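Untangling the Cable Drawer: My Project Report

Name: Ankica Leka
Project title: Gutix (a sorting system for everyday cables)

Why cables

Every shared workroom I've ever used has a drawer like ours. You pull it open looking for a charger and get a fistful of black spaghetti. Our class had to pick a storage problem we could work on for one term, and most people went for closets or bike racks. I picked the drawer, mostly out of spite, after losing most of a Friday afternoon in it looking for one USB cable.

Before I started, I emptied it and two boxes from the shelf above onto the floor and counted. I got 563 cables (I counted twice, and yes, it took forever). Of those, 341 were tangled with at least one other cable. The rest were loose or tied up in some way, and a lot of the ties were rubber bands that had gone sticky. Yuck.

What I tried

My first plan was one bag per cable with a label on it. I made a stack of bags, used them for a week and gave up. People took a cable out and left the bag on the table, so I ended up with a mess of cables plus a mess of bags.

The second plan was the one I stuck with: open bins, sorted by what you need the cable for, and every cable bundled before it goes in. Bins are great because you can see straight down into them! The hard part was how to bundle. I compared a loose loop, a little knot, a flat fold with no tie and a flat fold with a strap.
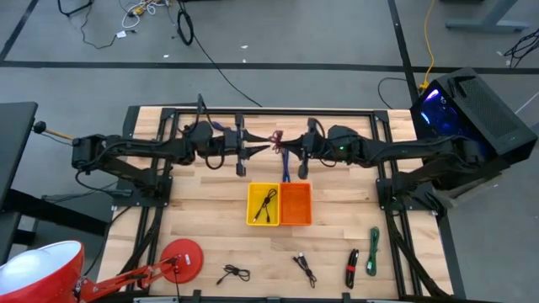
Figure 1. Cables on the butcher-block table with the yellow and orange bins. The red strap is on the black cable that's folded lengthwise.

The loose loop is the fastest by far, and it's kind to the cable, but it springs open as soon as another one lands on it. The knot holds well and I hated it. You have to pick it apart with your fingernails, and I don't love what it does to the cable at the bends. Folding flat looks the neatest in a row, and with short cables it stays put pretty well even without a tie. Long ones need the strap.

Color helped more than I expected. A green or blue cable you can find in a second, but black ones all look alike until you turn up the connector. So I added a rule that the connector has to end up on top of the bundle, where you can read it without undoing anything.

How it went

I sorted the whole pile over November, a bit each evening. Reusable straps went on the long ones, flat folds on the short ones, and the really beat-up cables went to recycling. I asked people in the room to keep using the bins while I worked so I could see what came back wrong. Mostly it was the straps. They'd return a cable with the strap just lying in the bin next to it (grr), so now I thread the strap around the cable near one end and it stays there for good.

What I'd change

I want bigger labels, and a separate bin for "no idea what this is," which is a real category and a big one. I'd also start with fewer types of bin, as my first list was way too long and even I couldn't remember it. The extra straps are in the top drawer if anyone wants to keep going next term.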